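Room Safety Walk: Toys and Small Storage
Sutherland Building, Room 22 – November sheet, with comments

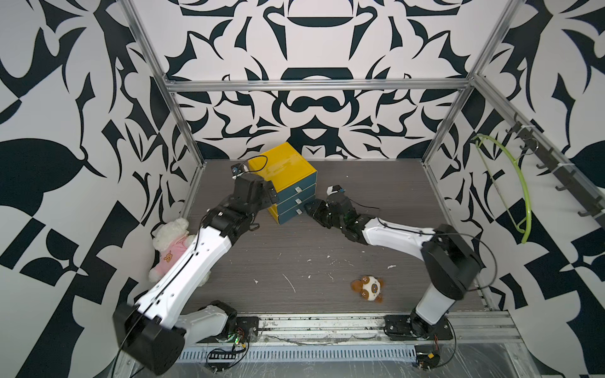 Veronika Dobos has asked that we stop writing "fine" in the comments column, as it tells her nothing and she has to go and look at the thing herself. Noted. What follows contains no "fine." It contains one "adequate," and I stand by it.

Small drawer cabinet, yellow top, three teal drawers

1. Standing on a level surface, no rocking. YES
Comment: Pressed each corner of the top in turn. No movement. Last month's cabinet walked like a crab, and the folded card we put under it does not count as a repair.

2. Back from the front edge of the surface. YES
Comment: Please leave it there. It has a habit of migrating forward during the week until somebody's elbow finds it.

3. Knobs tight. NO
Comment: Top and middle are tight. Bottom one spins. Small silver knobs are exactly the size of thing that ends up in a mouth or a vacuum cleaner. Screw to be replaced by Wednesday. Glue has been suggested. Glue is how we lost the Flerkby unit.

4. Drawers run freely and stop before they fall out. YES, with a remark
Comment: All three run. The middle one stops only if asked politely. Pulled at normal strength it holds; pulled the way a person pulls when looking for scissors, it came out onto my shoe. Passed on the first test, recheck next time on the second.

5. Edges and trim free of chips and lifting. YES
Comment: Ran a dry cloth along all the yellow edges. Cloth did not snag.

6. Contents match the label. NOT APPLICABLE
Comment: There is no label. There was going to be a label in the spring.

7. Cabinet stays put with all drawers open. NO
Comment: Leans forward with all three out. So does every small cabinet ever made, which doesn't make it a pass. Open one at a time until the Staltell anti-tip strip arrives. Order 232, for anyone who enjoys chasing orders.

Soft toys

8. Seams closed, no stuffing showing. YES
Comment: White teddy and small panda both checked by hand, including under the arms.

9. Eyes and noses firmly attached. YES
Comment: Ten-second tug on each. Undignified for all of us.

10. Removable clothing in good order. YES
Comment: The teddy's pink shirt has no loose threads. It could use a wash – cold, and please not in with the floor cloths again.

11. Clean. ADEQUATE
Comment: Here it is. The panda is brown and white, so I gave it the benefit of the doubt.

Work surface

12. Free of splinters and raised grain. YES
Comment: It is scratched and covered in small white flecks, and has been for as long as I have had this clipboard. Scratches can be seen but not felt with a fingernail, except for 2 near the back, which I have sanded.

13. Wiped down with approved cleaner. YES
Comment: Culero spray, two passes. The flecks did not so much as blink.

14. Nothing stored on top of the cabinet before drawers are opened. REMINDER
Comment: A mug counts as something. So does "just for a second."

Result: 4 items to follow up, being numbers 3, 4, 6 and 7. Number 6 carries over from the previous sheet, and from the one before that.

Next walk: first thing in the morning, before the drawers have been used. Bring a small screwdriver. The one on the hook is a bottle opener.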